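Two Arms, One Clock: A Talk With the Software Lead at Vallow

The control software at Vallow is written by a team small enough to share one long desk in the Brarton office. Their lead has worked on motion planning for most of her career and took over the two-arm stack in March. We spoke on a Tuesday, between test runs.

Her first job was to throw things out. The old stack ran each arm as its own program, with its own planner and its own idea of the time. "They were two good one-arm systems sitting next to each other," she said. "If one was 40 milliseconds late, the other had no way of knowing."

The replacement, called Cokden inside the company, plans for both arms together and sends commands from a single loop. She did not want to oversell it. "It's a scheduler and a shared clock. Most of the work was deleting code."

Cloth is what the team tests on most days. I asked why, when customers mostly ask about boxes and trays.

"A box forgives you," she said. "If the arms disagree a little, the box holds them together. Cloth lets them drift and you only find out later, in the logs."

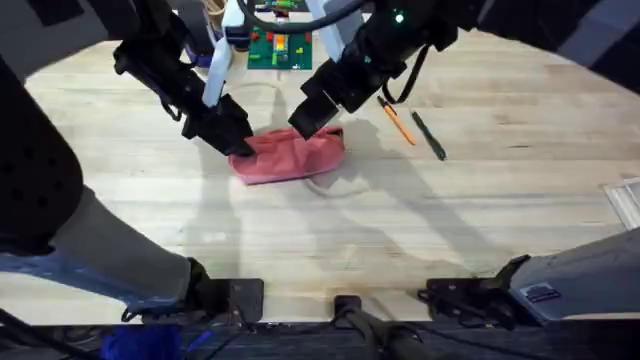
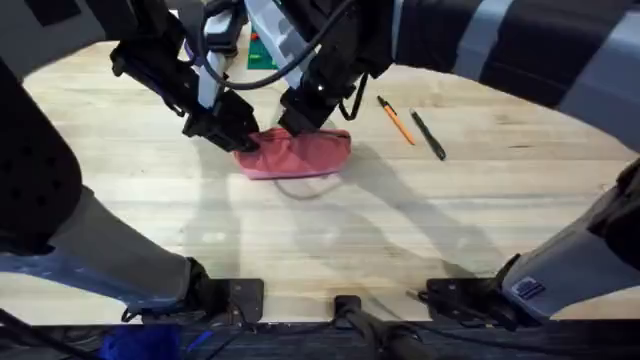 Perception was the part she wanted to talk about longest. Cokden does not try to build a full model of the fabric. It looks for places to grasp, scores them, and hands the planner a short list of 12. The scoring has to cope with whatever else is on the table. A pink cloth against pale wood is easy to separate by color, she said, but the shadows of the arms fall across the same wood, and an early version kept treating a shadow edge as a fold. Small objects are handled by a separate step. The two pens to the right of the cloth go into the planner as keep-out zones, each with a margin, and the arms have to route around them. "We had the margin too big at first. The planner would say there was no path and just sit there."

The team now replays every failed plan overnight. The set stands at 1354 recorded cases, and a change to the planner is not merged until it has gone through all of them. A full replay takes 130 minutes. She would like it to be shorter, but she won't cut cases to get there.

Some of the tooling came from outside. The log viewer was started by a group at Bråten, who use it for a different kind of machine, and Vallow added a view that lines up both arms on one timeline. She called it the most useful thing they have made. "Before that, people argued over which arm moved first. Now you scroll to the spot and look."

What does it still do badly? She named layers. When the fabric is bunched up, the grasp finder cannot say whether the fingers will close on one layer or three. The team has tried estimating it from gripper current, with mixed results. A learned model is being tested as well, and for now it only gives advice to the planner.

I asked when that would change.

"When I can read its mistakes in the viewer and understand them," she said. "I can't yet."

The next release moves the keep-out step into the main loop, so the zones can be updated while the arms are moving.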